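Gritari Handling Cell — Notebook, Woncombe Workshop
Entry of 25th January. Recorded by Ingeborg Trummer. Operator: Ismael Damasceno. 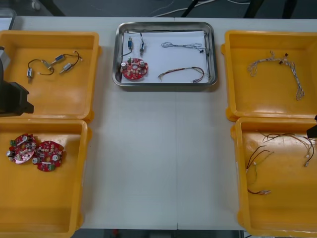 Kitting task, bench layout with parts in the four yellow bins and on the lined tray.

Purpose of the session

The session continued the remote-control demonstrations for the Kuster kitting task. The operator guides both arms from the control station, takes parts from the bins and places one set on the paper in the steel tray. A complete set consists of one round board, one wired assembly with the metal cylinders, one grey bundle and one multicolored harness. The demonstrations are intended for the first training run on this task, which is still planned at 600 accepted episodes.

At the close of the previous session the total stood at 141. No episodes from December are included in that figure, as the bin positions were changed over the break and the earlier recordings no longer match the bench.

Procedure as followed

The left arm serves the two left bins and the right arm serves the two right bins. The operator was asked to keep to this division even where the other arm would have had the shorter path. Handovers between arms are not part of this task and will be treated separately under Listunden.

Order of picking was left free. It had been fixed in the first version of the protocol (board first, harness last), but review of those recordings showed the operator waiting with one arm parked while the other finished, and the pauses were being recorded as part of the demonstration. With free order the arms may move at the same time, provided that only one gripper is over the tray at any moment.

An episode ends when both grippers are clear of the tray. The operator then presses the pedal and calls the result aloud. Episodes in which a part is dropped and recovered are kept and marked as recoveries. Episodes in which a part leaves the table are discarded.

Observations

1. Boards. Where two boards overlap in the lower-left bin, the upper one should be taken first, by the rim and away from the green connector block. Ismael approaches with the fingers turned along the notch and closes slowly. He reports that the camera view from the station makes the board look higher than it is, and that he corrects for this by touching the bin floor lightly before closing. This habit now appears in nearly all of his episodes. We should decide whether we want it learned.

2. Wired assemblies. These remain the slowest part. A grasp on a cylinder is secure, but the wires trail and tend to catch on the bin rim on the way out. Lifting straight up to full height before moving sideways reduces the problem. The instruction sheet has been amended accordingly.

3. Long harness, upper-right bin. Picking at the middle leaves both ends swinging. Picking near the dark connectors gives better control of one end, while the other drags. No preference is recorded yet. Both methods are to be tagged so that they can be compared.

4. Thin bundles, lower-right bin. The strands cling together. On 2 attempts the gripper raised both bundles at once. The operator lowered them again and regrasped, and the episodes were marked as recoveries.

5. Tray lining. The paper moves when a harness is pulled across it. It was taped at the corners on the underside of the sheet partway through the session. Episodes before and after the change carry different notes in the log.

Equipment

The left gripper closed with a short delay after the command on several occasions. Restarting the controller cleared the fault for a time. The cable at the wrist has been reseated and the matter is open. The right arm gave no trouble.

The force setting on the left gripper was reduced by one step for the boards. It was not reset for the wired assemblies, and one cylinder slipped as a result. Please check the setting at the start of each block — it is not saved with the profile.

Station ergonomics: Ismael asks for a shorter block length. After a long block his wrist movements become coarse, and the recordings show it, mostly as overshoot at the rim of the near bins. Blocks will be shortened and the operator will rest between them.

Actions

Ingeborg to review the recovery episodes and confirm the marking rule with the training side.

Ismael to record a short set without the touch on the bin floor, for comparison.

Both to repeat the delay test on the left gripper before recording resumes, with the log of command times saved under Gritari, folder 2.

Bins to be left in their present positions overnight. If any bin has to be moved, enter it in this book and run the alignment check again before the first episode.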